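Benedita Pacheco
7 Feb 2024

1/ Budget season! We're putting together the request for a second two-arm tabletop station, and I have been happily buried in quotes all week. A few people asked how I plan one of these, so I'm going to think out loud for a while. Mute me if spreadsheets aren't your thing.

2/ Background for anyone new: our lab in Clururberg has one station, and the work is small household stuff. Pouches, pens, bowls, bags. Things you'd find on a kid's desk. The arms are the big line on the request and the one everybody looks at first, so I left them for last this time and started with the table.

3/ My sheet has 107 lines in it right now. Yes, I'm proud of it. Arms are two of those lines. A lot of the rest is cables, clips, screws, fingers, and things to pick up.

4/ First piece of advice, and I'll repeat it until I lose my voice: write down the tasks before you open a single catalog. I mean the real objects, sitting where they'd really sit. Zip pouch in the middle, markers off to the side, the bulky case at the back where it makes you wonder about reach. Then go shopping with that list in your hand.

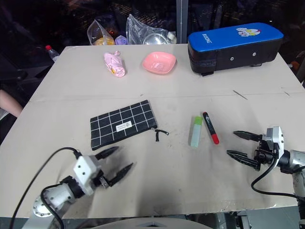

The pens are what settled our finger question. I had a lovely set of wide padded fingers on the wish list, and they're off it now. For a marker lying flat next to its neighbor I want something slim that can get down between the two, and I'd like plenty of spares in the drawer.

5/ So, spares. $1,210 for fingers and fasteners for the year, across both stations. That looked high to me until I added up last year's rush orders, which were all tiny and all came with shipping. One order in May! Cheaper, and I get to stop refreshing tracking pages.

6/ Tabletop: we're keeping the plain pale finish for station two. Ours has picked up gray scuffs and I don't mind them one bit, but I did put a replacement top in the plan as its own line. If it's buried inside "furniture" it gets cut by someone who thinks you're asking for a nicer desk.

7/ Small thing I love about the new plan: I'm asking for a one-piece top. There's a faint seam running across the one we have, and I'd like to see how much a top without one would cost us. Larberg quoted both ways without me having to ask. Bless them.

8/ Cables!! Please budget for cables. You need enough slack for the wrist to turn, and then you need somewhere for that slack to go. Mine is its own section in the sheet: the cables themselves, spares, clips, sleeves, and a bit of bench time for somebody to route it all properly.

9/ I've got 40 clips down for the new station. A friend at another lab laughed at me and then wrote back an hour later to ask which ones.

10/ On one arm versus two, since that question always comes up when money is tight. A single arm would nearly halve the big number, and for moving a bowl from one spot to another it would be plenty. A soft pouch is a different animal. You want one side holding the fabric while the other side deals with the pen, and I can't find any fixture in any catalog that does the holding part as nicely as a second gripper.

11/ I did price a fixture, to be fair to the one-arm camp. Salazar makes a neat little clamp stand, and it's a good product. But pouches come in every shape, and I'd be buying or printing a new insert for each one. I put both options side by side in the request and let the columns do the arguing. Here's what I'm paying for with arm number two:
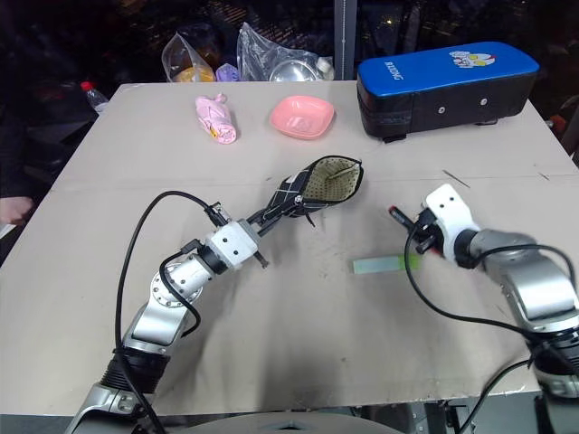 12/ Props get a real line too! I used to bring things from home and it was a mess. Now there's a prop budget, and the rule is to buy two of anything soft. Zippers wear, linings stretch, and a pouch you can't replace with the same pouch is going to make your before-and-after comparisons very annoying.

13/ My prop shopping is the most fun part of the job. Patterned things, shiny things, clear bags, bright caps. I want colors and surfaces that differ from each other. Nobody in purchasing has ever questioned a pink bowl.

14/ Lead times. Barkia says 20 business days for grippers, and they've been good to us, so I'm planning on that plus a week. The arms are the slow item. If the request is approved on schedule we should be bolting things down in May, and I have already told my family I'll be unbearable.

15/ Something I missed on the first station: floor space behind the table. We planned for the table and for people to stand at the side of it, and then all the extra stuff needed somewhere to live. It went to the back edge, of course. There's now a shelving unit in the plan. It's a boring line and I'm so excited for it.

16/ Also missed last time: people hours. Somebody is at that table setting things out, over and over. I logged it for a while and we spend more than six hours a week on resets alone. That's in the request as staff time, with a note on what the second station does to it (it doesn't double, because one person can look after both if they're next to each other).

17/ How I present it upstairs: three columns. What we must have on day one, what can wait until the station is running, and what we'd only buy if something breaks. The third column is where I put a complete spare gripper. It lets people trim without me having to fight for the clips.

18/ Two people asked for the sheet. I'm going to strip our prices out, since those are between us and the vendors, and share the line names. There are headings for arms, grippers, fingers, table, cables, props, shelving and staff time. Tell me what you'd add!

19/ Already got a great one in the replies: a line for cleaning supplies. Marker ink on a pale table, yes, very fair. Adding it tonight.

20/ Still undecided on whether to match the second station exactly to the first or take the newer wrist housing. Matching means one drawer of spares. Newer means I get to play with something new, and you can guess which way I lean. If you run mixed stations, how do you store your parts? Labeled bins? Color tape? Send photos, I want to see drawers.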